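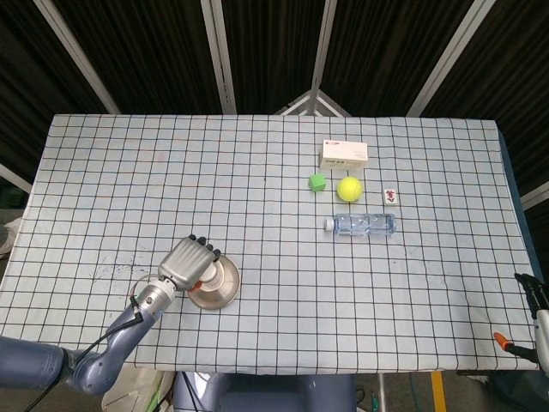 Can the Malý kit run both arms from the one controller it ships with? According to the supplier, two arms are supported as standard, and we had both answering from the one box by 16:00.

August, bench notes, Malý evaluation, entry 9. Present: Dagim, Rasa, me (UL).

Calibration redone after lunch. Left wrist offset came out larger than in entry 8 – connector reseated, no change. Logged as is.

Grasp trials, left hand, default settings from the Jernik package. 60 attempts, 51 held to the end of the lift. Six of the nine failures were the bottle on its side, two the tile, one the tennis ball. The cube gave no trouble. Rasa thinks the bottle failures come from the approach angle; I would look at closing force first.

Manual gives no figure for finger force. Tracey has written to Bilosico to ask, and also whether spare fingertips are sold singly or only by the set.

Price still includes a service visit from Tunville that we did not request. Abilio to query.

Next: repeat the bottle at two lower speeds, same settings otherwise. Dagim to export the logs before the update goes on.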